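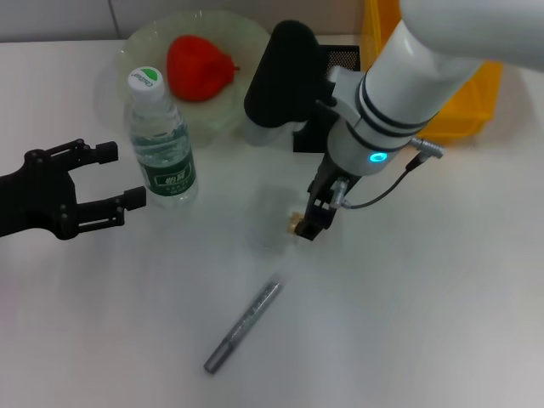

La revisión previa a la compra del segundo puesto de manipulación se hace sobre el puesto existente, con la célula montada y los objetos de ensayo en la mesa. El resultado determina qué partidas pasan a la solicitud de junio y cuáles se aplazan. Para cada punto se anota estado (C conforme, NC no conforme, P pendiente) y comentario. El punto que más afecta al presupuesto es el cableado externo: el cable negro que sale del conector metálico del antebrazo forma un bucle libre antes de volver a la muñeca, y cualquier oferta que mantenga ese trazado debe incluir guiado o funda como partida separada. La pinza negra de dos dedos se valora aparte, con sus almohadillas como consumible.

Lista de comprobación – puesto de manipulación sobre mesa
Referencia interna: 1212
Ofertas comparadas: Darkora, Jatoreck, Lazarević

1. Entorno y mesa

1.1 Superficie de trabajo clara, lisa y lavable. C
Comentario: mantener tablero blanco en el puesto nuevo. El acabado con algo de brillo devuelve reflejos a la cámara de muñeca; pedir muestra mate a Lazarević antes de cerrar la partida.

1.2 Material ajeno al ensayo fuera del alcance del brazo. NC
Comentario: hay una caja amarilla de laterales calados detrás del brazo. Se asigna balda lateral en el presupuesto, importe 400 euros, montaje incluido.

1.3 Delimitación del volumen de trabajo marcada en el suelo. P
Comentario: ninguna de las tres ofertas la incluye. La marcamos nosotros.

1.4 Anclaje de la mesa al suelo o masa suficiente documentada. P
Comentario: falta la hoja de cálculo del fabricante de la bancada.

2. Brazo

2.1 Indicador luminoso de estado visible desde la posición del operador. C
Comentario: luz azul cian en el antebrazo. Darkora la sitúa en la base, que queda tapada por los objetos altos. Pedir opción en muñeca.

2.2 Cables externos sin bucles susceptibles de enganche. NC
Comentario: véase arriba. Jatoreck ofrece cableado interno hasta la brida con recargo. Comparar el recargo con funda más dos sustituciones al año.

2.3 Parada de emergencia accesible desde ambos lados de la mesa. P
Comentario: hoy hay un solo pulsador. El segundo se pide con el puesto, no como repuesto.

2.4 Límites de velocidad y fuerza configurados con contraseña. C
Comentario: exigir por escrito que la función esté incluida en la licencia básica. Jatoreck la factura aparte.

3. Pinza y elementos terminales

3.1 Tornillería de pletinas y articulaciones con par verificado. C
Comentario: sin marca de pintura en los tornillos. Añadir bote de lacre al lote de consumibles.

3.2 Almohadillas de los dedos sin grietas ni desprendimientos. C
Comentario: juego de repuesto en cada pedido. Código 9 de la lista de consumibles.

3.3 Comportamiento de la pinza ante pérdida de alimentación documentado. P
Comentario: Lazarević indica «mantiene posición» sin precisar si mantiene también fuerza. Solicitada aclaración.

3.4 Elemento terminal intercambiable sin herramienta. NC
Comentario: aplazable. No condiciona la compra. 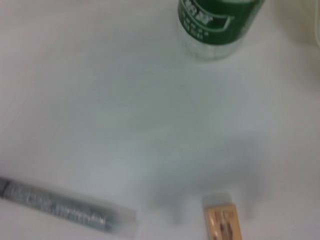

Skye Ritchie

4. Objetos de ensayo y percepción

4.1 Líquidos solo en recipiente cerrado con tapón de rosca. C
Comentario: la botella de etiqueta verde oscura se acepta como objeto transparente de referencia. Para el puesto nuevo se presupuesta bandeja de retención bajo la mesa.

4.2 Juego de objetos pequeños representativo. C
Comentario: rotulador gris plateado y goma de borrar. La goma es el objeto menor del juego y fija la apertura mínima que se exige a la pinza.

4.3 Imagen de muñeca utilizable con el brazo en movimiento. NC
Comentario: los bordes salen corridos y el texto de la funda de la goma no se lee. Las ofertas de cámara deben indicar obturador y tiempo de exposición mínimo; sin ese dato no se valoran. Partida de cámara: 400 euros por puesto, soporte aparte.

4.4 Iluminación sin sombra propia sobre la zona de agarre. NC
Comentario: la sombra de la pinza cae entre el rotulador y la goma. Sombra difusa, pero extensa – hace falta una segunda luminaria, en el lado contrario a la actual. Tornano suministra panel regulable con brazo articulado; pedir precio con y sin regulador.

4.5 Objetos altos colocados de forma que no invadan la trayectoria de aproximación. P
Comentario: depende del programa. Incluir la comprobación en la recepción.

5. Documentación exigible al proveedor

5.1 Declaración de incorporación o de conformidad, según alcance del suministro. P
5.2 Evaluación de riesgos del conjunto brazo, pinza y mesa. P
Comentario: Darkora entrega solo la del brazo. La del conjunto se contrata fuera y suma a su oferta.
5.3 Lista de repuestos con plazo y precio fijado. P
5.4 Manual en español. C en las tres ofertas.

6. Resultado

Pasan a la solicitud: balda, luminaria, cámara, segundo pulsador, guiado de cable o recargo equivalente, bandeja. Se aplaza el cambio rápido de elemento terminal. Los puntos 2.3, 3.3 y 5.2 bloquean la firma del pedido mientras sigan en P.

Revisión siguiente: a la recepción de las ofertas corregidas.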